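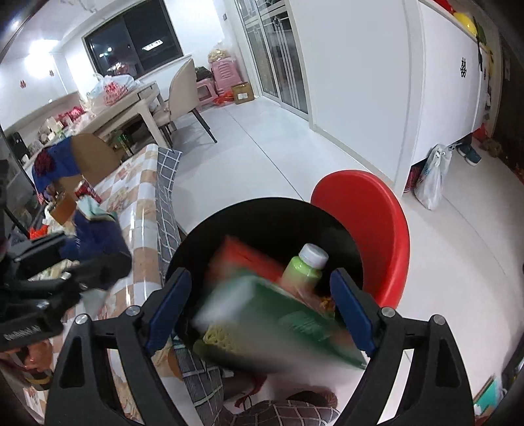 Lists > Plarbridge Household Swap > Kitchens and Pantries > Re: putting groceries away in a small kitchen

From: Purificación Vallejo
To: Plarbridge Household Swap list
Date: 30th May

Replying to the Ó Súilleabháin message, which I've left in below so people can follow.

> We moved in September and still haven't got the pantry right. The
> kitchen is small, there is one table and no counter to speak of.
> Shopping comes home in bags and sits on the floor until somebody
> trips on it. How do the rest of you do the unpacking? Do you sort
> at the table or straight into the cupboard? And does anyone use
> bins or tubs, and what shape?
>
> M. Ó Súilleabháin

We have the same kind of kitchen, so I'll say what we do.

I stopped sorting on the table. We eat there and the tablecloth is slippery, and bottles slide when you pull the cloth by accident. Everything dry now goes from the shopping bags into one round tub with a wide rim. The tub goes on the floor by a stool and I sit down to go through it.

Boxes first. They take up the most room and once they are out you can see the rest. I stand them in the cupboard with the narrow side facing out. Bottles next, with the caps checked, on the low shelf by the stove. Noodles and anything in a soft packet go last, in a drawer, where they don't get crushed.

Round or square: square fits the shelf better, but ours doesn't live on the shelf, and round is easier to turn when you are looking for something at the back. If yours has to go in a cupboard get square. Measure the door opening and not the shelf. I got that wrong with the Ondotau bins and had to give all 3 away on this list.

Don't fill it past the rim. If it takes two trips it takes two trips.

Cardboard I flatten the same day. Cloth bags go back on the hook by the door or they never make it to the store again.

On the other question, about labels: I tried the Flaker stick-on ones. They came in a sheet of 21 and I used maybe half. They stay on glass fine but they lift off plastic if you wipe it down much. Masking tape and a marker is what I use now.

I still have a spare tub with a small crack near the base, no good for liquids but fine for dry goods. Reply to me off list if you want it.

Purificación

3 replies | 771 views

Plarbridge Household Swap | Contact the list owner | Back to top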